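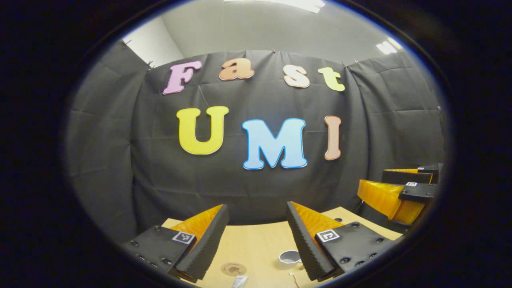

스쿠엑스(Skukex), 핸드헬드 그리퍼 대여 서비스 5월 시작... 로봇 없이 시연 데이터 수집

로봇 학습용 장비 업체 스쿠엑스가 손에 쥐고 쓰는 그리퍼 키트의 대여 서비스를 5월부터 시작한다. 로봇 팔을 사지 않고도 사람 손으로 직접 시연 데이터를 모을 수 있는 상품. 대여 기간은 최소 3주, 연장 가능. 구매 전환 시 이미 낸 대여료는 기기값에서 빠진다.

상품명은 '플리마드(Flimard)'. 그리퍼 두 개 한 세트가 기본 구성이다. 손가락 안쪽은 주황색 패드, 바깥쪽은 골이 진 검은 폼. 손가락이 달린 검은 판에는 흑백의 정사각형 마커가 붙어 있고, 영상에서 이 마커를 읽어 손가락이 얼마나 벌어졌는지 계산하는 방식이다. 시야가 넓은 어안 렌즈를 쓰기 때문에 화면 가장자리는 크게 휜다. 보정은 업체 소프트웨어가 자동 처리.

작업대 시연은 컵과 컵받침 같은 작은 물건 위주로 짜여 있다. 탁자 위에 흰 컵 하나, 둥근 갈색 컵받침 하나. 뒤쪽은 검은 천으로 가리고 'Fast UMI' 글자를 색색으로 붙였다. 특별한 설비는 필요 없고 일반 사무실 탁자면 된다는 게 업체 설명.

제품 총괄 에드빈 산드베리(Edvin Sandberg)는 "고객 대부분이 첫 주에는 세팅만 하다 끝난다. 그 시간을 줄이는 게 이번 서비스의 목적"이라고 말했다. 계약하면 기술 인력이 원격으로 붙어 초기 설정을 도와준다. 설정 지원은 오전 9시부터 오후 6시까지, 점심시간 제외. 현장 방문은 별도 비용이고 금액은 지역에 따라 다르다고.

요금제는 두 가지다. 기본형은 한 달 시연 300건까지 업로드와 정리 작업이 포함된다. 초과분은 건당 과금. 연구실용은 건수 제한이 없는 대신 최소 계약이 5개월이다. 두 요금제 모두 원본 영상은 고객 소유이고, 스쿠엑스 서버에는 계약 종료 후 16일간 보관한 뒤 삭제한다. 보관 기간 연장은 아직 안 됨. 업체 측은 "요청이 많으면 검토하겠다"는 입장이다.

먼저 써 본 곳도 있다. 주방용품 포장 라인을 운영하는 리노스몬트(Rinosmont)가 시범 고객으로 참여했다. 현장 담당 보르그힐드 비크스트룀(Borghild Wikström)은 키트 자체는 만족스럽지만 손목이 생각보다 빨리 피로해진다고 했다. 오래 쥐고 있으면 자세가 흐트러지고 그러면 데이터도 들쭉날쭉해진다는 것. 그래서 작업자를 자주 교대시켰다고 한다. 설명서는 영어판만 와서 직원들이 따로 번역해 돌려봤다.

스쿠엑스는 한국어 설명서를 준비 중이라고 밝혔다. 서비스 시작 전에 나오는지는 확답을 못 받았다. 손잡이 쪽 무게를 줄인 개량형도 개발하고 있지만 출시 시점은 미정. 기존 대여 고객은 추가 비용없이 교체 받을 수 있다고 한다.

패드와 폼은 소모품으로 분류된다. 닳으면 고객이 직접 갈아 끼워야 하고, 키트에 여분 한 벌이 들어 있다. 추가 구매는 부품 유통사 던바(Dunbar)를 통해서만 된다. 스쿠엑스 홈페이지에서는 안 팔기 때문에 주문할 때 헷갈리지 않아야 한다. 마커는 긁히거나 오염되면 인식이 잘 안될 수 있어 교체용 스티커를 같이 보내준다. 스티커를 새로 붙인 뒤에는 보정을 다시 돌려야 한다. 이걸 빼먹고 수집한 데이터는 지원 대상에서 제외되니 주의.

소프트웨어는 대여 기간 동안 무료로 쓸 수 있다. 두 그리퍼의 영상을 시간에 맞춰 묶고, 손가락 벌림 값을 같이 내보내는 기능이 들어갔다. 손상된 녹화 파일은 업로드 단게에서 걸러 목록으로 알려준다. 자동 복구 기능은 없다.

신청은 스쿠엑스 홈페이지의 대여 메뉴에서 받는다. 초기 물량이 많지 않아 접수 순서대로 발송하며, 보증금은 반납 점검이 끝난 후 돌려준다. 해외 배송 여부는 추후 공지 예정.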